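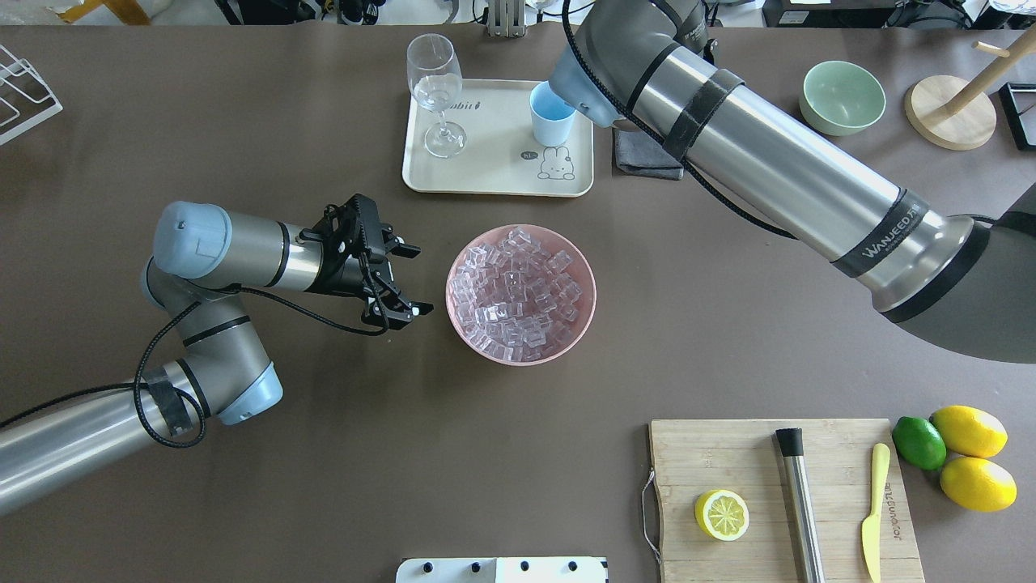 UMOW BRINGS THE WHOLE OF "ELTEN" HOME TO SISTOW

For immediate release

Sistow's own six-piece brass and organ band Umow will play its new album, Elten, from first track to last at the Adjei Theatre on Sat 19 January. All seats are $10. Doors open at half past six and the music starts an hour later.

Hello to everyone on the media list, and to the few of you I've added since the last one of these (sorry, you're stuck with me now). I play trombone in Umow and I also write the press releases, so you'll be getting the facts you need along with a fair few you don't. Please cut it however you like. The short version is in the paragraph over this one and you're welcome to run it word for word.

We've wanted to play the Adjei since before we had a name. It seats 600, it has a proper fly tower and red curtains that weigh more than our van, and every one of us has sat in it for something or other, whether that was a school eisteddfod or a touring Gilbert and Sullivan or the year they screened the footy final in there. Up to now the biggest room we've played in Sistow is the bowls club, where you can hear the bar fridge in the quiet bits. So this is a big step up for us and we're a bit giddy about it!

The presale went out to our mailing list before Christmas and 289 seats have gone already. That's close to half the house, and we haven't put up a single poster yet. The upstairs front row went first, which surprised me until I went up and sat there. It's a beautiful spot. You look straight down the bell of the tuba.

About the album

Elten was recorded in August, in the old shearers' quarters on a property out past the Sistow silos. We took the doors off the rooms and put a player in each one, with the organ in the kitchen and the drums on the verandah under a tarp. It was freezing. Brass goes flat in the cold and so do brass players, and if you listen closely to the slow one in the middle you'll hear the tin roof ticking as the sun gets onto it. We tried to take that out in the mix, then we missed it and put it back.

The record is named after the organ. It's a home organ from the seventies with a built-in rhythm section (bossa nova, slow rock, and a polka that only works if you lean on the button), and some previous owner had painted the word ELTEN across the front in cream house paint. We have asked everywhere and still don't know what it means. If one of your readers does, please, please get them to write to us. Our best guess so far is that it was a surname. Our tuba player thinks it was meant to say ELTON and the painter lost heart.

There are 10 tracks. No one sings on nine of them, and on the last one all of us do, badly and together, which took longer to record than the rest of the album put together. People always ask what kind of music it is and I never have a good answer for them. There's a bit of brass band in it, a bit of old cop show, a bit of the tune the ice cream van plays as it goes around the corner. My mum says it's nice for driving. You can dance to more of it than you'd think, and we'd like you to.

What happens on the night

The first half is the old stuff. That means most of the first record, the two tunes everybody asks for, and a march we wrote for the Sistow show parade that has never been played standing still before. We'll be trying it from chairs. I can't promise anything.

Then there's an interval of a good twenty minutes, so you can get a drink and find your mates and have a look at the merch table in the foyer. The second half is Elten in order with no stopping for chat. Those of you who've seen us before will know that's a real change, as the chat has been known to go longer than the songs. We've been told by several people we love that we should try it.

We've got a few extras lined up as well. The Sistow high school brass ensemble is joining us for the closing number, and they've had the parts since the end of term, which is longer than our own cornet player has. The lighting is being done in-house by the Adjei crew. And the organ itself will be there, centre stage, hauled up the loading ramp on a piano trolley. It doesn't like being moved. We're bringing it in the day before so it can settle down, and we'll have a spare set of fuses in somebody's pocket.

We did talk about having a support act, and we had some lovely offers, so thank you to everyone who put their hand up. In the end we had too much music of our own to fit. We're hoping to do a run of smaller double bills later in the year and we've kept all your emails.

Tickets and getting there

Tickets are $10 for everybody, grown-ups and kids alike, and babies on laps are free. You can buy them at the Adjei box office or through the theatre's website. There's no booking fee at the counter. Seats are numbered, so if you're coming as a mob it's worth getting in together and getting in soon.

The theatre has wheelchair spaces at the end of the stalls and a hearing loop through most of the ground floor. Please ring the box office to book a wheelchair space, as the website doesn't show them properly. The accessible entrance is on the side street next to the chemist and there'll be someone on that door until the show starts.

It does get loud in patches. The second track of the new album opens with all the brass at once, and the drummer has been asked to go easy and has said he'll think about it. We'll have kids' earmuffs to borrow from the merch table, first in, best dressed. If you've got little ones who don't love a sudden noise, the back of the stalls is kinder than the front.

Parking behind the supermarket is free after five. If you're coming in from out of town, the last train back leaves before we'll be finished, so please sort out a lift or a bed for the night. The pub across from the theatre has rooms and the kitchen will be staying open late for us. They've asked me to mention the parmas.

The record itself

Elten comes out on the same day as the concert. We've put it out ourselves, on vinyl and as a download, and the first place you'll be able to buy the vinyl is the foyer that night. The covers were screen printed in our tuba player's garage and the cream ink was fiddly, so no two have come up quite the same. Have a shuffle through the box and pick one you like. After that they'll be in the record shop in Sistow and on our own site.

We're also selling the sheet music this time! A few school bands have asked us for it over the years and we've always had to say it only existed on the backs of envelopes. It's now typed up neatly, with easier parts for the younger players and a page of notes on what to do if you haven't got an organ. (A piano accordion is good. So is a kid who's keen on the keyboard.)

After Sistow

We'll be taking the show around the smaller halls once the weather cools down a bit. I'd love to give you the list but a couple of the halls are still sorting out their floors and their insurance, so it'll come in a separate release when it's all locked in. If you run a hall and you've got a three-phase plug and a flat way in from the car park, write to us. We travel in one van and we don't eat much, apart from the drummer.

For media

We're happy to talk to anyone, at any hour, about nearly anything. For radio, we can come in with up to three horns and play live, and we've learned how to do it without upsetting the desk. For print, we can send through band photos, the album cover and the full track listing. Review copies of Elten are ready now as a download, and there's a small stack of vinyl put aside for stations with a turntable that still goes.

Two review seats are available for each outlet. Let us know by the Wednesday before the show so the box office can hold them for you. Photographers are welcome from the side aisles for the whole of the first half, and for the first two tunes after interval. No flash, please, as the cornet player closes his eyes and then loses his place.

Interviews, music and review seats can all be arranged by replying to this email. It comes straight to me. If I don't answer during the day I'm at work, and I'll get back to you that night after rehearsal.

Umow play Elten
Adjei Theatre, Sistow
Doors at half past six
All tickets $10, from the box office or the theatre's website

ENDS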